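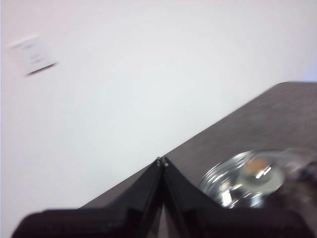
Etornam Akpalu wrote to me after the last session asking why we'd spend a whole class on a gripper kit when the arm already comes with one, and whether the wrist camera is worth paying for if all it ever sees is blur. Fair questions, and they're pretty much today's lecture, so thank you, Etornam!

Session 4: Looking hard at the Hemer kit

Quick recap for anyone who missed last time. The Hemer is a bolt-on package from Mirnside: two fingers, a small wrist camera, a cable, and a license for their recording software, which is called Pullenard (no idea why). The list price is 700 dollars. You bring your own arm.

What I like. The fingers are black and they come together at a point, so you always have a fixed spot in the view to aim with. I find that a huge help when I'm driving by hand – you learn where the tip is and stop squinting at it. Swapping them takes me almost 3 minutes, and I'm clumsy with small screws.

What I don't like. Shiny things! Put anything polished metal under bright overhead light and you get white highlights all over it, and the software has a hard time telling the edge from the reflection. Add a quick swing of the wrist and the whole thing smears. Look at the wall plate too: if there's lettering on it, I can't read it. Pullenard has an exposure setting buried under the second menu. Try shortening it before you write the camera off.

Also, the view tilts whenever the wrist does. Your table edge will run uphill and that's fine, but don't judge "level" from the video. I did that in August and spent an afternoon fixing a mount that was perfectly straight.

How it compares. The Mughal kit has a wider view and softer pads, and I'd pick it for cups and fruit. Its software is a pain, though, and the manual skips calibration completely. We'll go over that one next week.

For your write-up (two pages, please, not four):
Pick one object with a dull surface and one with a shiny surface.
Record a slow approach and a fast one for each.
Tell me which clips you'd keep and which you'd throw out, and say how you decided.
Finish with whether you'd buy the kit with your own money.

Bring your clips on a USB stick, the lab network is still slow.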